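Food Service Operations, Unit 7
Handout: Running a small breakfast counter

Read this before the October session. Worksheets are due 11th October through the Wirkum course page.

Portions and par levels

A par level is the amount of an item you want on hand when the counter opens. Set it from sales records. The Dumier cafe, our case for this unit, sold 2147 pastries in July. Divide by the number of days open, then add a margin for busy mornings. Dumier uses a margin of 13 percent. Write the par level on the prep sheet and change it only after a full week of new records.

Holding and display

Plain baked goods can stay at room temperature through the morning. Anything with cream, custard or meat goes in the cold case. Label each tray with the time it was put out. Check the labels every 30 minutes and write your initials on the log.

A pastry and a plate

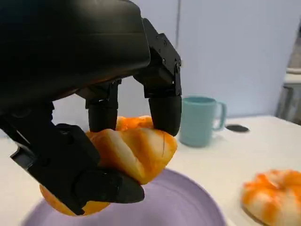
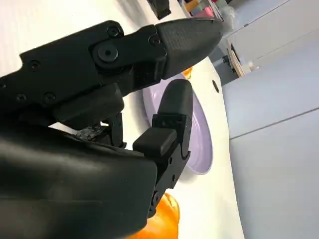 Why do we set out older trays before fresh ones?
Older stock has less selling time left. Using it first cuts waste and keeps the count on the log close to what is on the shelf. The usual name for this is first in, first out.

Waste records

Write down every item thrown away, with the reason: unsold, dropped, damaged or returned. Use the cost price, not the menu price. Add up the sheet at closing and carry the total to the weekly form.

For next time

Read the Kovalchuk supplier contract in the course packet, sections on delivery and credit notes. Bring a calculator.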